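Minutes, Manipulation Data Group
July 3, 2022
Chair: Rattana Prasertsri
Apologies: Brynjólfsdóttir

1. Previous minutes
Accepted with one correction. The baseline policy was trained at Stonham, not at Lodow.

2. Size of the training set
The group went over the comparison of policies trained on 300, 1,000 and 3,000 demonstrations. Going from 300 to 1,000 helped on every task. Going from 1,000 to 3,000 helped on pick-and-place but made little difference on lids and hinges. Rattana thinks the extra lid episodes are too alike, with the same start pose and the same approach. Lodow will rerun the lid tasks with start poses spread out before anyone collects more.

3. Rejected episodes
Tracking loss is still the main cause. In the last Bosano batch 38 episodes were dropped, most of them where the wrist turned quickly near the end. Agreed to keep the rejection threshold as it is for now and to log the time of each loss – at present only the episode number is saved.

4. Finger marker calibration
Two sites have been measuring gripper width from the markers with different zero positions. Stonham's procedure will be used everywhere: fully closed, then fully open, at the start of each session. Old data to be corrected by script. Brynjólfsdóttir to be asked for the offsets.

5. Rice cooker task
Two hand-held grippers are used. Discussion on whether contact with the lid should be labeled as its own phase. Agreed yes, for both hands, starting with the next batch.

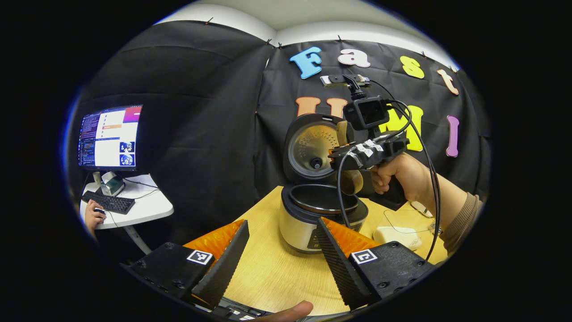
Item 5: fingers of the second gripper against the top edge of the open lid.

6. Actions
Lodow: rerun lid tasks, spread start poses.
Bosano: add loss times to the log.
Stonham: send out calibration procedure.
Rattana: draft phase labels for item 5.

Next meeting later in July, date to be sent by email.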